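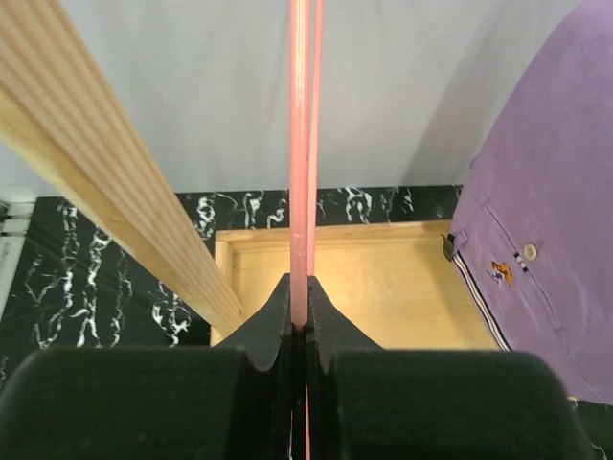

Bench, close up. Pink strips in the grip.

2019-07-30

Third go at the madder bath. Svenja says the last batch came out "the color of a cheap ham," and I have the swatch pinned above the sink as a reminder that she was being kind.

Changed this time: rainwater in place of tap, alum down to 20 g per pot, and the Prarkel thermometer, which at least agrees with itself. The Cliltier one read 4 degrees apart on two dips in the same pot and has been retired to the drawer of things we will fix.

Wool went in at 60 C and stayed there for 3 hours, apart from the stretch when I was on the phone with Awad about the invoice. They have us down for 313 skeins. We ordered 31. Hermine thinks someone leaned on the keyboard. I think someone has a sales target.

Results so far: pot A a decent brick, pot B brick with opinions (streaky at one end, I crowded it), pot C pinkish again. C got the older root from March. Heidrun maintains that old root is fine if you soak it overnight. I soaked it overnight. Heidrun now maintains that it depends on the root. 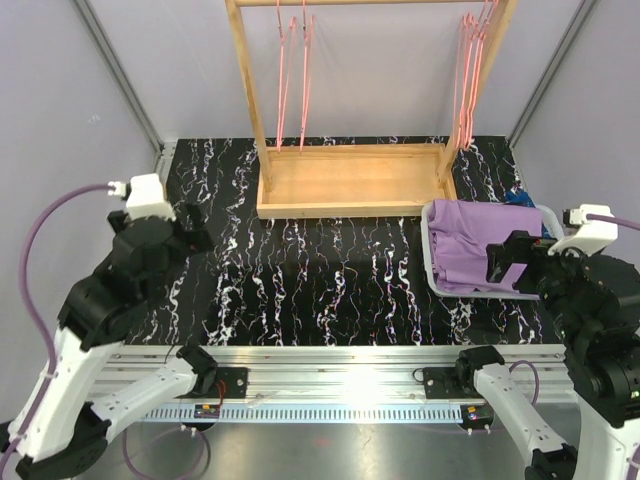 Pale wood rack with the pink hangers, fabric in the bin.

Chalk in the next bath, a small spoon per pot, and see if C's root can be talked round. If not it goes on the compost, where it may do wonders for the beetroot.

Lightfastness strips: half under card, half bare, south window. Please do not tidy them. Last time they were tidied.

To do: rinse B again, label the jars with something other than "new," ring Awad back, ask Hubert where the big sieve went. He will say it was never here.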